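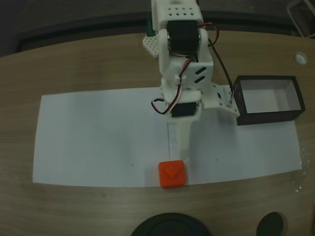

Lovely Bautista thinks I should sell the Skendley lot before winter and stop paying taxes on it. She told me so at breakfast. I said I'd wait for the second offer.

Wednesday, July 10, 2019. Drove to Zitville after lunch to see the surveyor. He wants $400 to mark the back line again, and the old stakes are gone. The man from Rundby offered over $2,000 less in February, so waiting has paid so far. Mowed the front strip. Need a new belt for the mower. Leftover rice for supper.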